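Stop Telling Me the Big One Is "Overdue"

I moved to Mernel nine years ago, and within my first month three different people had told me we were overdue for a major earthquake. One was the man who sold me my couch.
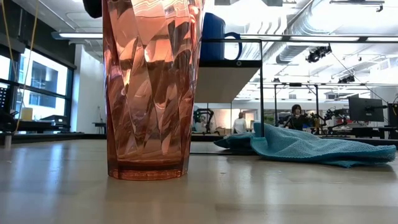
Where the word comes from

I get why people say it. Our part of the map sits next to the Hellier Fault, and if you grew up in this valley you got the Hellier Fault in fourth grade, along with the salt dough model and the poster. Somewhere in that unit there's a number, and the number for us is 141. That's the average gap in years between big earthquakes on our stretch of the fault, worked out from trenches people dug across it to look at the broken layers of dirt. The last big one was longer ago than that. So you subtract, you get a scary answer, and you say "overdue" to strangers buying furniture.

I have no degree in any of this. I took two geology classes in college, liked them a lot, and then went and got a job in payroll. But I read everything I can find about our fault, I go to the talks at the Ernus library (the ones with the terrible coffee), and the more I learn, the more that word bugs me.

A fault isn't a library book

Something is overdue when there was a date it was supposed to show up. My dentist appointment can be overdue. A bus can be late because somebody printed a schedule. The fault never printed one.

When you look at the gaps that make up our famous average, they're all over the place. One is only 60 years. Another is so long that you could fit three or four "average" gaps inside it and still have room. Add those up, divide, and sure, you get a nice clean number, the same way you'd get an average if you put me and a pro basketball center in a room and measured us. It's a real average. It just doesn't tell you how tall the next person through the door is going to be.

And the dates themselves are fuzzy! That was what surprised me most when I started going to talks. You're looking at a bit of charcoal above a crack and another bit below it, and the earthquake happened somewhere in between. Each of those dates comes with its own wiggle room. Sometimes two quakes close together look like one in the dirt, and sometimes a quake leaves so little behind that the trench misses it completely. The people doing this work are careful about it, and they put the wiggle room right there on the slide. Then the number leaves the room, and the wiggle room stays behind with the coffee.

But doesn't the stress build up?

Yes, and I don't want to pretend otherwise. The plates keep moving, the fault is stuck, and the rock around it bends a little more every year. Nothing I'm saying here means we're safe. If you're new to the valley and hoping some blog is going to let you off the hook, sorry.

What we don't know is how much bending our fault can take before it slips, and whether that amount is even the same each time. A quake on a neighboring fault can shift the load, too, and push ours closer or back it off. There's a good argument among researchers over how much memory a fault has. Some think the chances climb the longer you wait. Others think that for certain faults, the wait barely matters. I find that argument fascinating and could happily listen to it for a whole evening (I have), but you'd never guess from "overdue" that the argument exists.

What the word does to people

My bigger gripe is about what happens after you've heard it for the hundredth time. I've watched people react in two ways, and I've done both myself.

The first is that you get scared. My first winter here I slept with my shoes on for three nights in January because of one little jolt that knocked a picture crooked. I was exhausted and not one bit better prepared. I didn't even own a flashlight.

The second is that you get bored. You've been told it's coming any minute, and it's been any minute since you were nine, and at some point your brain files it with the weather on a distant planet. I've got neighbors over on the Saludo side, smart people, who'll tell you they've heard it all before. They have! They've been hearing it for decades, and every quiet year makes whoever said it look a bit more foolish. Then somebody with real, careful information comes along and gets lumped in with the couch guy.

Give me the odds

I'd much prefer that we talk in chances. We do it with rain and everyone copes just fine. If the forecast says 80 percent, I take an umbrella, and if it stays dry I don't write an angry letter.

I know that earthquake odds are harder. They cover 30 years or so at a stretch, the numbers move when the models get updated, and it's tough to feel anything about a percentage that runs past your own mortgage. A friend told me that odds are for people who like spreadsheets, and, well, guilty. But a percentage at least tells you there's a question. It leaves space for the answer to change when someone digs a better trench.

And I'd love for the local news to drop the countdown graphic. You know the one, with the red bar creeping toward the edge of the screen. There's no edge.

Things that don't need a date

What finally got me to do something was a boring evening with a drill. I strapped the water heater. I moved the heavy pan rack that used to hang right over where I eat breakfast. I put latches on the cupboards, and it turned out I'd bought the wrong size, so I put latches on the cupboards again. There's water under the stairs now, and a pair of old sneakers under the bed (under it, this time).

None of that depended on what year it was going to happen. I'd have done the same work if you'd told me the gap was 1000 years, because I live in an older house beside a fault that has moved before and will move again.

So if you catch me at the next Ernus talk, please come and argue with me. I'm usually near the back, by the radiator. Tell me I'm being fussy about one word, plenty of people have. Just don't tell me we're overdue, or I'm going to start in about charcoal, and the library closes at nine.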